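Classroom Animals, Unit 4: The School Rabbit
Notes to go with the February session

Welcome back, everybody! I promised last time that we would finally get to rabbits, and I know at least half of you signed up for this course with a rabbit already in mind (or already sitting in the back of your room, chewing on the reading corner). These notes cover what we talk through in the session, plus a few things I always run out of time for. The session is 90 minutes and I could fill that on hay alone, so please do read them.

Where the rabbit lives

Pet store cages are nearly always too small. A rabbit needs to stretch out all the way, stand up on its back legs without its ears bumping the top, and take several real hops in a row. An exercise pen on a non-slip rug works much better in most classrooms, with a hiding box that has two ways out. Two ways matters more than you would think. A rabbit in a box with one door can feel trapped when a friendly face appears in it, and second graders do love to put their faces in things.

Keep the pen away from the radiator and out of direct sun. Rabbits handle a cool room far better than a hot one, and I like to keep ours below 70 degrees. If your building gets warm in the afternoon, you need a plan for that before the rabbit arrives. Anything chewable within reach will be chewed, cords especially, so walk the whole area on your hands and knees first. I mean that quite literally. You will feel silly and you will find something.

Food

Grass hay, all day, every day, as much as they want. Timothy or orchard grass is fine for an adult. On top of that goes a handful of leafy greens, a small measured amount of plain pellets, and fresh water in a heavy bowl. Carrots are a treat, and a sugary one at that, which always comes as a blow to the children.

Treats are where class rabbits get into trouble. When I taught at Nesham Elementary I had 29 students, and every one of them believed that one little slice of apple couldn't hurt. We ended up with a treat chart on the wall and one feeder a day, and I have done it that way ever since.

If a rabbit stops eating or stops leaving droppings, call the vet that same day. Please don't wait to see how it looks in the morning. Find a vet who sees rabbits before you need one, too, as plenty of clinics only take cats and dogs.

Handling

Most rabbits dislike being picked up. Hamel, our big gray lop, would sit beside a child for a whole chapter, but lift him and he turned into a furry washing machine. So we sit on the floor, we keep our hands low, and we let the rabbit come over. Only adults lift, with one hand under the chest and the other supporting the hind end. A kicking rabbit can badly injure its own back.

New rabbits get a quiet start in my room. For the first six weeks we have small groups only, with no visitors from other classes. Some of you will think that is overdoing it, and we can argue about it in the session, I enjoy that.

Weekends and vacations

Work this out on paper. Who feeds, who has a key, who pays the vet, and where does the rabbit go in summer? A rabbit may live ten years, so it could easily outlast your time in that classroom.

For next time

Sketch your room with the pen drawn in, and write a one-page care plan. Upload both to Drornex under Unit 4. The Felis unit (cats in the school library!) comes after this one. 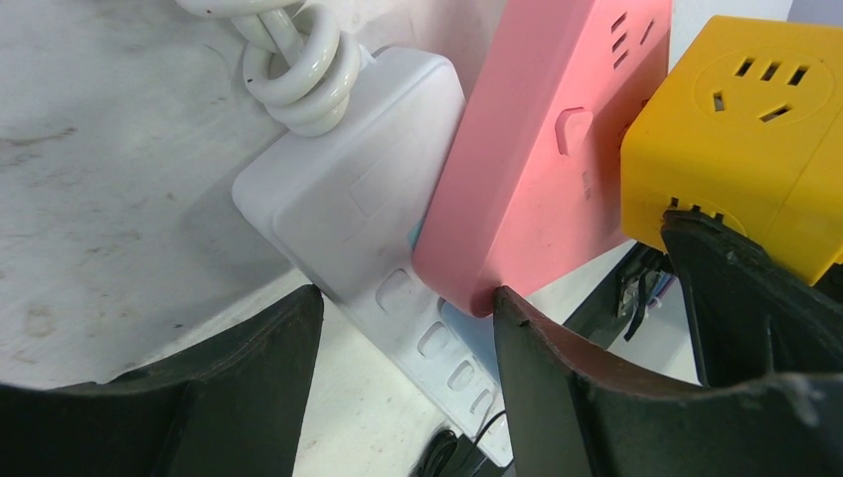 By your instructor | Classroom Animals | Course handouts

Allergy letters are in the Unit 2 folder if you still need the template. Please send them home before any animal moves in, and keep the signed copies at school.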